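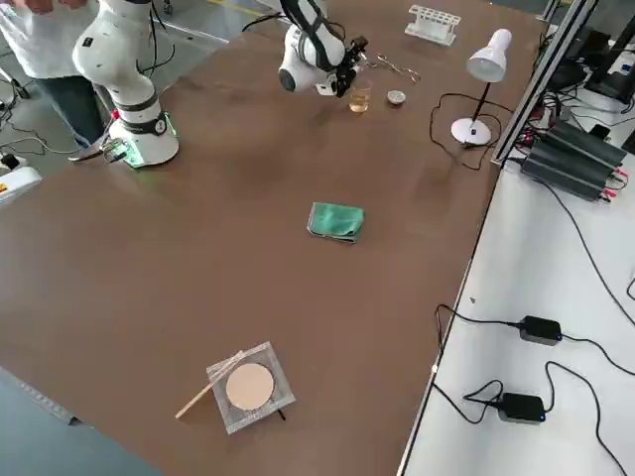
Irja Lappalainen objected, when she read our first draft, that a splash of vinegar is a perfectly good measurement so long as the same person is doing the splashing, and that we had been much too quick to call it an error. We have come around to her view, at least in part, and the section has been rewritten with it in mind.

Guilan Cui
April

4.1 Small amounts in handwritten recipes

The recipe cards we gathered in Zilladholm come to 181 in all, lent to us by families who were generous with both their kitchens and their time. Going through them was a pleasure, and slow work too, for the older cards are spotted with fat and the pencil has often gone silvery. What struck us early on was how differently the writers treat dry and liquid ingredients. Flour and sugar are nearly always given by the cup. Liquids, and above all the sour or strongly flavored ones, come as a splash, a glug, "enough," or (on one much-loved card for pickled beets) "until it looks like Chaudhary's." We never did find out for certain whose jar that was, although several cooks were happy to offer a theory.

It would be easy to read these words as careless. When we asked cooks to talk us through a card, though, they tended to reach for a particular bottle or jug, and the word on the card made sense once the jug was in their hand. A glug belongs to a neck of a certain width. One cook had replaced her oil bottle the winter before and told us, rather sadly, that her dressing had been wrong ever since.

4.2 Vessels with lines and vessels without

We then asked cooks to pour 100 milliliters of water by eye, first into a plain tumbler and then into whatever they normally used at the stove. Familiar vessels gave the steadier pours. Printed lines helped less than we had expected, partly from the habit of looking down at them from above, which makes the level hard to read against the mark. 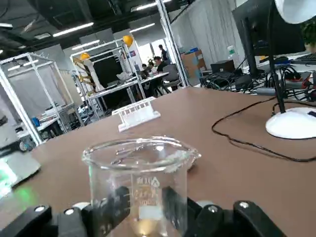

Figure 1. Glass beaker with printed graduations and a small pouring spout.

Shape seems to matter as well, and here we lean on the cooks' own remarks more than on our pours. Wide bowls were widely distrusted. Tall, narrow glasses were thought to flatter the pourer, looking fuller than they were, and a couple of people said they would sooner trust a teacup they had owned for years than anything with numbers on it. The Dronstead group, who bake mostly for church sales and have to keep their batches alike, were the exception and spoke up warmly for their marked jugs. 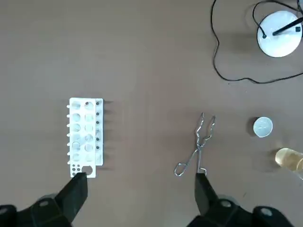 4.3 Passing a recipe on

Trouble starts when the card leaves the house. A daughter or neighbor receives the word but not the bottle, and has to work her way back to the taste by trial. Most of the cooks who had inherited cards had added notes of their own in the margin, usually in a different ink, and usually turning a splash into spoons.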